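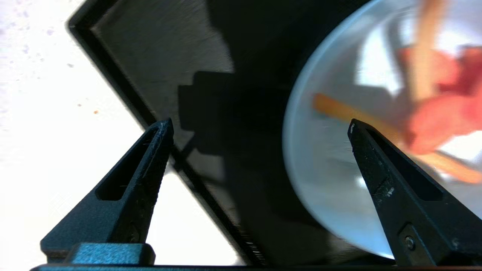

Fig. 7. Jaws open, slotted fingers.

4. Setting up your Skunska investor account

Read section 3 first if you haven't confirmed your email. Nothing below works without it.

You will need: a photo ID, a bank account in your own name, the fund code from your invitation letter. Company investors also need the registration extract, see 4.3.

4.1 First login

1. Open the Skunska portal and pick Investor, top right. Not Founder. The two account types can't be merged later.
2. Type the fund code. Capital letters, no spaces.
3. Choose a password, 20 characters max. Longer ones get accepted on this screen and then fail at login — known bug, fix planned for July.
4. Upload your ID. Both sides, one file.
5. Wait for the green check next to your name. Usually same day.

NOTE: If the check stays gray after 5 working days, upload the ID again. Don't open a second account.

4.2 Linking a bank account

1. Go to Money > Accounts > Add.
2. Enter the account number and the name exactly as the bank has it. Middle names count.
3. Skunska sends a small test deposit. Look for the reference TRASOSMONT on your statement, thats the payment handler.
4. Enter the deposit amount under Verify. Three tries.
5. Set your default currency. Can be changed once per quarter.

CAUTION: Do not send money before the account shows Verified. Transfers from unverified accounts are returned minus the bank's fee, and we can't refund that.

4.3 Company investors

Same steps as above, plus:

1. Upload the registration extract, no older than 49 days.
2. List every owner. Partial lists are rejected.
3. Name one signer. Only the signer can approve a commitment.

Extracts not in English go to Le Goff for translation. Allow extra time. Cost shows up on your first invoice.

4.4 Choosing a round

Open rounds are under Deals. Each startup has a short sheet — product, stage, amount wanted, minimum ticket — and a data room link.

1. Click Follow to get updates. Following commits you to nothing.
2. Click Request access for the data room. The founder approves or declines.
3. Read the risk page to the end. The Commit button stays gray until you scroll all the way down.
4. Enter your amount, then Commit.
5. Sign in the pop-up window. If no window, allow pop-ups and press Commit again.

CAUTION: Early stage tech companies fail often. You can lose the whole amount. There is no secondary market on Skunska at present, so plan on not being able to sell.

4.5 Brurno reports

Quarterly reports come through the Brurno add-on. Off by default.

1. Settings > Add-ons > Brurno > On.
2. Pick PDF or spreadsheet. Spreadsheet doesnt include the charts.
3. Save. Log out, log in.

NOTE: Reports for rounds closed before you switched Brurno on are not sent automaticaly. Use Request past reports, bottom of the same page.

Continue with section 5, Tax forms.

Last revised 24 May 2018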